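4 Setting up a watchlist for trailers and premieres

Your Satico box can keep an eye on films and series long before they come out. Add a title once and it will tell you when there's a new trailer, a release date or a first episode ready to play. It's a lovely way to follow an animated film from first teaser to opening night!

1. Press Home and open Coming Soon.
2. Scroll to the title you want. Trailers play after a short pause – press Mute if you're browsing late.
3. Press and hold OK, then choose Follow.
4. Pick your alerts: Trailers, Dates, Episodes, or all of them.
5. Press Back to save.
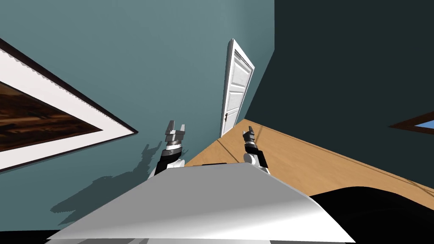 Fig. 4.1 Two arms, computer-rendered

Note: Each profile can follow up to 140 titles. A whole series counts as one, so go wild with the box sets.

4.1 Sharing a list

Planning a marathon with friends? Shared lists are great fun, and everyone can add their own picks.

1. Open My Lists and choose New.
2. Give the list a name (up to 40 characters).
3. Choose Share and type in the code shown on your friend's box.
4. Ask them to accept within 2 hours. After that you'll need a fresh code.

Caution: Anyone on a shared list can remove titles as well as add them. Turn on Lock List first if you've spent an evening getting the order just right.
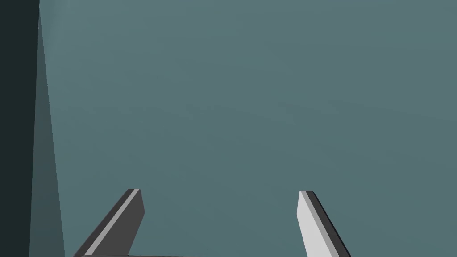

Fig. 4.2 Plain wall, teal-grey

4.2 If alerts don't arrive

Check that Quiet Hours is off under Settings > Alerts. If you see message 76, the box has lost touch with the Prumer listings service. Restart it, wait for the light to stop blinking and open Coming Soon again – your list will still be there.

Children's profiles only get alerts for titles within their age limit. To change the limit, see section 6.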